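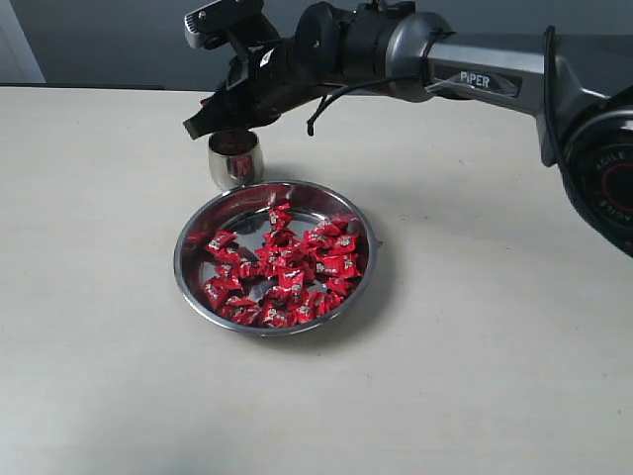
Photo: Zikutora / Clalletstead

A plate of sweets is still a welcome

When I moved to Clalletstead I had two suitcases and a box of kitchen things, and the first person who opened a door to me put a plate on the table before she asked my name. On the plate were sweets in red paper. I did not like them very much, but I ate three, and after the third I was not a stranger any more.

I write this because our residents' newsletter has printed a suggestion that the common room on Panicker Street should stop putting sweets out for visitors. The arguments are hygiene, sugar and money. I have read them with respect, and I disagree with all of them.

Let us begin with hygiene. A wrapped sweet is perhaps the cleanest food one can offer. Each has its own paper, and you touch only the one you take. A bowl of nuts I would not defend, and biscuits I would defend only with tongs. If we are still worried, we can choose a wide, shallow plate of stainless steel, with a raised rim so that nothing slides off. Such a plate is washed in a moment and does not break when a child drops it, and in our common room a child drops something every week.

Then there is the sugar. I am of an age when the doctor speaks to me about it, and I listen to her. But a small sweet taken on a visit is not a diet. A person can also put it in the pocket for later, as my mother did all her life -- we found them in every coat.

As for the money, the newsletter says the room spent 230 on refreshments last year, and that 36 of this was for sweets. The coffee cost 130, and I have not heard one voice against the coffee.

What I would change is the manner. In February I visited a similar room in Zesstead, where the sweets stood in their shop bag beside the door, torn open at one corner. People took them quickly, looking down. The same sweets heaped on a shining plate, with a small steel cup beside it for the empty papers, would say something different. Somebody prepared this and expected you to come.

I know that a table with nothing on it is easier to wipe. My own table is often like this, and I am not proud of it. But when the bell rings I go first to the cupboard, and only then to the door.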